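Brumavora Long Table, 129 cm – my review after nine months

Posted 2/28/25

Reviewed by: the author of this blog
Bought with my own money
Rating: 4 out of 5

I bought this table in May, when we moved to the new flat and the old folding table finally went to the kerb. I promised in my moving post that I would write about it when I knew it better. English is my third language, so please forgive me if some words for the furniture are not the right ones. I had to learn many of them from the assembly booklet.

First, what I needed. We are two adults and one teenager, and the same table must be the place for dinner, for homework, for my sewing machine and sometimes for my work computer. The room is long and not wide. Every round table I tried in the shops would block the way to the balcony. So I was looking for something rectangular, strong, with a real wood top that I can sand again when it becomes ugly, and legs that do not stand in the way of the knees.

I compared three tables. The first was from Stistier, who make the very light ones with the thin metal legs. It is pretty, but in the showroom I put my elbows on it and it moved like a small boat. The second was the Conneely farmhouse table. I liked this one very much, but it weighs 54 kg and we live on the third floor. The third was the Brumavora, which I saw only on the internet before I ordered it. Normally I do not buy furniture this way.

Delivery and assembly

The box came in 10 days, earlier than the shop told me. One corner of the cardboard was crushed, but inside there was thick foam and the wood was fine. The driver brought it only to the front door of the building. This was written in the conditions, in very small letters, so I cannot complain, but if you live upstairs ask a neighbour before the day arrives and not in the middle of it.

Assembly took us an evening. The booklet has good drawings and very few words, and for me this is a plus. There are four legs, two long rails that go under the top, and a bag of bolts. The bolts are all the same length except for four of them, which are a little shorter, and the drawing does not make this clear enough. We put two short ones in the wrong place and had to take out one rail again. Lay them in a row on the floor before you begin and you will see the difference immediately.

The Allen key in the bag is soft metal. Mine was already rounded after the second leg. I used my own key from the bicycle tools and everything went much faster.

One more thing about the assembly – do not tighten anything completely until the table is standing on its feet. We did tighten it upside down, and then one leg was in the air. We loosened all the bolts, turned it over, pushed down on the top and tightened again. Since then it has stood straight.

The top

The top is oiled oak. From the factory it has only a thin coat of oil, and the care card says to give it another one in the first month. I was lazy and did it in the third month, and I paid for this with a ring from a hot teapot. It is pale, the size of a saucer, and I see it every morning.

After the ring I sanded the whole top by hand with fine paper, always along the grain, and put two coats of Erkanlow hard oil. The tin is small but it was enough for both coats, with some left for the cutting boards. You put it with a cotton cloth, wait, and wipe off everything that the wood did not drink. It smells strongly for one day. Open the windows, and please lay the oily cloths flat outside to dry, because they can catch fire if you roll them in a ball and leave them in the bin. I did not know this before I read it on the tin.

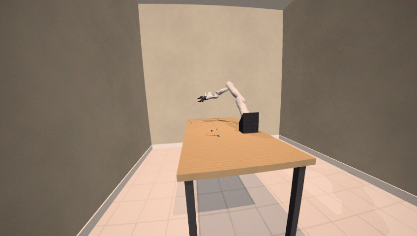

With the new oil, water stays in drops and I have time to go and find a cloth. Red wine we tested by accident at my sister's birthday, and it left nothing. Turmeric is another story. There is a yellow spot near the place where my daughter sits, and I think it will be with us until the next sanding.

The edges are only a little bit rounded. They look modern, but if you write for a long time the edge presses into the arm. For the computer work I put a felt mat over it. If I would order again, I would ask for the softer edge, which costs extra and which I thought was only for decoration.

In winter, with the heating on, the top became slightly curved. I noticed it when a pencil rolled away from me. I wrote to the company and they answered politely in two days that this is normal for solid wood in dry air, and that it should go back when the humidity comes up. They advised a bowl of water near the heater. I put the bowl, and the curve is now smaller, but it has not disappeared completely. I will add a note here after summer.

Is it stable?

For dinner and homework, yes, completely. For the sewing machine, almost. At high speed there is a small vibration that makes the pins walk. I folded a towel under the machine and it is good enough. My old sewing table was worse, so maybe I am too strict.

When a person leans on the short end with full weight, the table does not tip. My brother-in-law, who is a big man, sat on the corner without asking, and I only heard a small noise from one bolt. I tightened this bolt the next day. I now check all of them when I change the batteries in the smoke alarm, and usually one or two can be turned a little.

Under the feet there are plastic pads. They mark the floor when you drag the table, so I glued felt on them. The felt falls off every few months – this is the same with every table I have owned.

Space for the knees

The legs stand close to the corners, and this is the thing I like most. Two people can sit on each long side and nobody has a leg between the knees. The rails under the top are quite deep, however. I am 172 cm tall and with a normal chair I have no problem, but my chair with arms does not go under. If you have chairs with arms, measure them first. From the floor to the lower side of the rail I have 62 cm.

With guests we are six, and then it is warm and friendly, as my mother would say. The plates fit. The big salad bowl has to wait on the kitchen counter. There is an extension piece you can order later, but it is only for the longer model. I would have liked to know this before I chose, and I think the shop should write it on the first page and not in the questions.

Price and service

I paid the sale price and got the delivery free. I still find it a high price for a table of this size, though for real oak I did not see anything much cheaper that I would trust. The Stistier costs about half, and for a student or for a flat where you stay only one year I would buy that one without feeling bad.

The service I used twice, once for the curved top and once for the Allen key. They sent me a new key in a padded envelope, with no charge. It is made from the same soft metal. When you write to them, put the order number in the subject line. Mine ended in 3808, and when I forgot it, the first answer was an automatic message asking me for it.

What I like

The wood is real and can be repaired at home with cheap paper and one tin of oil.
The legs are at the corners, so everyone has a proper place.
The colour became warmer with the second oiling.
The company answers letters.

What I do not like

The factory oil is too thin for a family.
The edge is hard for the forearms.
The short bolts are easy to mix up.
No extension for this length.
Delivery stops at the street door.

Would I buy it again? I believe yes, but with the softer edge, and I would oil it in the first week, before any teapot comes near it. If you have small children who paint and glue every day, maybe choose a varnished top instead. The oiled one needs some patience, and it shows you every mistake until you find the time for sanding.

A reader asked me under the last post whether it can go through a narrow stairwell. In the box, yes. The top is the longest piece and we carried it standing on its long side, with one rest on each floor. Already built, I do not think so. We will have to take off the legs if we ever move again, and I keep the booklet and the good key together in a bag taped to the inside of the rail.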